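Call for Participants: Trolldale Robotics Club, Hand Skills Project

The Trolldale Robotics Club is looking for people with two hands and a bit of patience! Our student team is teaching a two-armed robot to do packing work, and we need many more recordings of people doing that work first. You don't have to be a member, a student or any kind of engineer. If you have ever sealed a moving box on the living room floor, you're qualified.

The project is called Bollisik and it started last spring as a four-person entry for the Zevmont student competition. We came home with a robot that could pick up a box and then had no idea what to do with it. So this year we're going all in on the part we skipped – closing flaps, holding them shut, running tape, turning the box around and starting over. Our goal is 100 finished sessions before the team's entry is locked in August, and every session helps, even the clumsy ones (especially the clumsy ones, if you ask our software people).

What you'll do

You stand at a table in Room 407, put on a marker band at each wrist and work through a short stack of task cards. Typical cards say things like "close and hold," "tape the center seam" or "move the box to the shelf." The bands let our software follow where your wrists are going, and the rest of the recording shows what your hands are up to. Work at your own speed. Use whichever hand you normally use for the tape dispenser, and please don't try to move like a robot!

The flap cards take the most care. Cardboard springs back, old tape gets in the way, and everyone presses down a little differently. We want all of those differences on record, so there is no right grip to learn in advance. 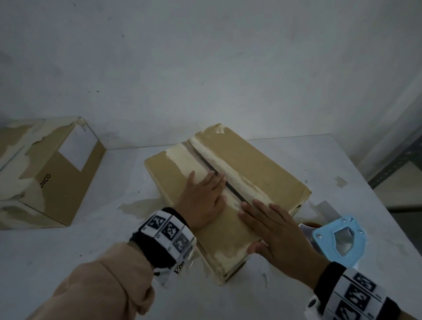
Lihua Yin wrote to us after her first session that she had expected to be bored by the third box and instead went home wanting to know how on earth a machine was supposed to feel when a flap is about to pop up. She has since joined the gripper group, and we'd be thrilled if a few more of you did the same.

Who we're looking for

Anyone 16 or older. Left-handed people, please, please sign up – we have far too few of you. Small hands, big hands and stiff fingers are all welcome. You should be comfortable standing and lifting an empty box. Sleeves are fine as long as they can be pushed back enough for the bands.

What you get

A session lasts 2 hours with a snack break in the middle. You'll receive a meal voucher for the Dai cafeteria downstairs, and afterward you can stay and watch the robot try the same cards. Club members can log the time toward their project hours.

Recordings are stored under a session number, without your name, and you can ask us to delete yours at any point before the competition entry goes in.

How to sign up

Stop by Room 407 any afternoon after 3:30 p.m. or leave a note in the club mailbox, number 1890, by the main stairs. Tell us which hand you write with, which afternoons suit you and whether you'd like to come with a friend. We can run two tables at once, so bring one along if you can!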